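Urkard hand gripper: care and setting up
From the Editz workshop encyclopedia

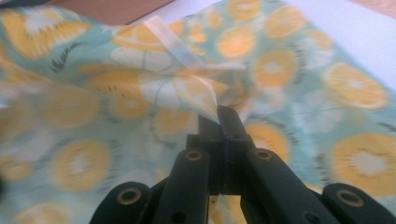

2 min read · Last edited 2025-12-28

The Urkard is a hand-held gripper with two narrow fingertips, carried by a person and used to record how cloth is picked up, folded and laid flat. It is a lovely piece of simple engineering: matte black links fan out from a central block, and brass-coloured bushings sit in the arms where they pivot. Printed fabrics, such as a mint-green cloth with citrus slices, are popular for practice because the pattern makes every fold easy to follow.

Setting up

The fingertips are set first. Both arms are closed by hand and the tips checked against a strip of thin card, which should be held firmly along the whole contact edge. If one side slips, the screws on that arm are slackened, the arm is nudged inwards and the screws are tightened again, a little at a time. The camera is fitted last, looking along the tool from behind.

Bushings

Worn bushings are the usual cause of a sloppy pinch. Charito Estrella, who wrote the first care sheet at the Perić workshop, changed hers after 2120 grips, though light users may go much longer. A bushing is pressed out from the back with a Jarker hand press – never knocked out with a hammer – and the new one goes in dry. A full change takes around 153 minutes the first time, and far less once the knack is there!

Routine care

Lint gathers in the gap of the central block and is brushed out after each session. The tips are wiped with a damp cloth and left for 5 minutes before use. Every May the Perić workshop strips all 6 of its grippers down to the bare links.

See also: Linkages; Plain bearings; Cloth handling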